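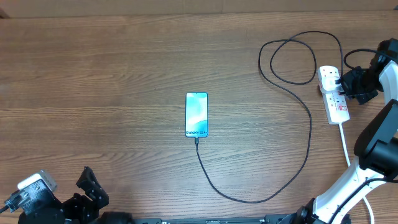 Chapter 4

Paying Without Cash: Money as a Message

Think back to the last thing you bought. Maybe it was a sandwich, or a bus ride, or a birthday card you remembered at the very last minute. If you paid with coins and bills, something you could hold left your hand and went into somebody else's. If you paid any other way, nothing of the kind took place. You sent a message, the message was believed, and you walked out with your sandwich.

In Chapter 3 we spent a good long while on coins, on what they were made of and why people trusted them. We now come to money that has no weight at all, and I'll admit that this is the part of the course I most look forward to each January, when a new class arrives and I get to ask them where their money is. "In the bank," they tell me, quite sure of themselves. And where in the bank? That usually starts a very nice argument – and I let it run for as long as I dare!

The truth is that most of the money in your account isn't in any drawer or vault with your name on it. It is a promise written down in a record. The bank owes you a certain amount, and both of you agree to remember it. When you pay the grocer, your bank lowers the number beside your name, the grocer's bank raises the number beside the grocer's, and the two banks settle up between themselves afterward.

4.1 The market at Zapata

Let us begin with a small town, because small towns make these things easier to see. Zapata is a market town with 293 stalls, and for a long time its traders kept what they called the long book. A farmer who bought rope in spring didn't always have the cash for it, so the rope seller wrote the debt down. The farmer, in turn, was owed money by the miller, and the miller by the baker, and quite often the baker was waiting to be paid by the rope seller (you can see where this is going). At the end of the season they all sat down together, compared their books, and crossed out whatever could be crossed out. Debts worth 2,000 silver pieces might be cleared with only 300 of them changing hands.

This crossing out is called clearing, and the payment of whatever is left over is called settlement. Please keep the two words apart in your mind. Students mix them up every year, and it makes the second half of the chapter a good deal harder than it needs to be.

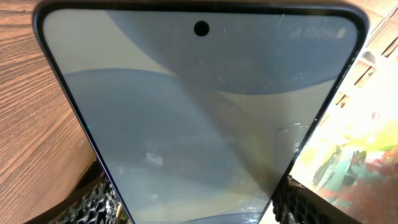
Clearing today follows the same pattern as the long book, only with far more pages and far less sitting down together. The bank takes the place of the rope seller's memory, and a payment company carries the notes back and forth. What the shopper sees of all this is very little. A phone like this one, a sheet of screen in a thin black border with one round hole near the top, can start a payment, but it holds no money in the way a purse does. It carries the instruction. Lose the phone and your balance still stands in the bank's record, exactly where it was.

4.2 Who has to be trusted?

Every payment of this sort rests on several people believing one another. The shop must believe that the bank will pay. The bank must believe that the request came from you. In the pages ahead we'll follow one purchase from Nirnero, a small shoe store, through a payment company named Pleketti, and on to the store's own bank. Keep a pencil handy, and draw the path as you read.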